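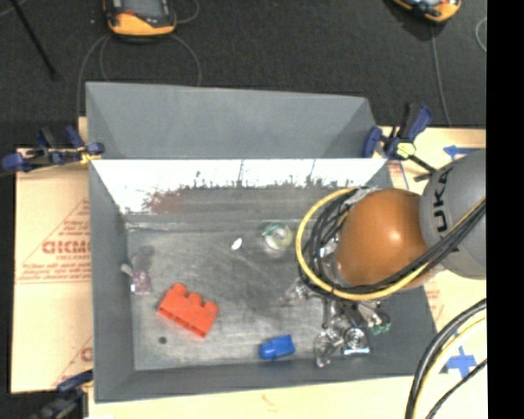 Thread: Is teleop data worth the hours? (bin picking, small parts)

bralau_bench wrote:
Posting this because I'm about to be asked to sign off on another month of it and I'd like somebody to talk me out of my bad mood.

Setup is an arm over a gray metal-looking bin clamped to the table, a few small items on the bottom, two of them toy bricks. An operator drives the arm remotely and picks things up, we log it, the policy trains on it. We have 3,882 demos so far. The vendor deck (Sindgate, version 4 of the software) says that should be plenty for "general grasping." I don't see general anything. I see a policy that likes the middle of the bin and gets confused near the front wall.

What did other people get out of numbers like that?

torquewrench wrote:
What's "plenty" measured against? Same bin, same bricks, same lights? Then you have one demo, 3,882 times.

kemonen_fan wrote:
That's a bit harsh. We run the Kemonen stack and saw a clear jump once we got past the first batch. Picks close to a wall were the last thing to come good, but they did come. You need operators who approach from different sides and don't always take the easy brick first.

torquewrench wrote:
A clear jump on what test? Every time I ask this I get a video.

kemonen_fan wrote:
50 trials, bin shaken between each one. I can post the sheet tonight. It isn't a video.

torquewrench wrote:
Shaken by the same people who collected the data, with the same objects. But fine, post it. That's more than most do.

Grigoris Galanis wrote:
I did remote driving for a Kontogiannis project for most of a winter, so a word from the person holding the controller. The demos are only as good as what I could feel, and I could feel nothing. Pushing a brick up against a side wall so a finger can get under it is easy with your own hand. Over teleop I was guessing from a screen. Half of my "successful" picks were me mashing the fingers down until something stuck. They all went into the set as good examples, because the brick came out of the bin.

bralau_bench wrote:
This is exactly what I'm afraid of. Our only label is "object left the bin." A nice clean pick and a lucky scrape count the same.

mags_ot wrote:
So relabel. Have the operator hit a key after each one, keep or toss. We do it and it adds next to nothing to the session. We toss more than I'd like to admit.

Also, have you tried moving the arm by hand? Kinesthetic teaching feels old-fashioned but you do get the contact back.

Grigoris Galanis wrote:
Hand guiding is good for the arm and useless for the fingers, in my experience. With a multi-finger gripper you can't pose all the fingers and push the wrist at once. You run out of hands. And then your own arm is in the camera view and you have to replay the whole thing to get clean pictures, and the replay misses because the brick has moved.

mags_ot wrote:
Depends on the gripper. If the fingers close on a preset you only need to teach the approach. I wouldn't call it useless.

Grigoris Galanis wrote:
OK, useless for what we were doing. I'll give you that.

lowpass wrote:
Check your cables before you blame the data. Anything looped around the wrist will pull on it at certain angles, operators learn to avoid those angles without noticing, and then the policy has never seen them. Ours had a hole on one side of the bin for that exact reason. Rerouted the bundle, collected 30 new demos on that side only, and it was a lot better.

torquewrench wrote:
I'd believe that over "you need more data," anyway.

bralau_bench wrote:
Huh. We do have a big yellow loop right at the joint, plus a bunch of black stuff tangled up with it. I always assumed the operators didn't care. Will ask them.

kemonen_fan wrote:
And what about clear objects? If all you log is bright bricks I'd expect trouble the first time something see-through shows up. The depth on ours was garbage for those.

bralau_bench wrote:
We put a few translucent things in with the bricks. I haven't split the results out by object, and now I'm a little scared to. Plan for now is the keep/toss key, fix the cable, and a small batch at the front wall. No new month of driving until I see that. Sindgate's rep will tell me I'm being stingy.

torquewrench wrote:
The rep gets paid by the seat — be stingy. And hold some objects back this time, ones the operators never touch.

mags_ot wrote:
Seconded on the held-back objects. Report back either way, please, even if it's boring.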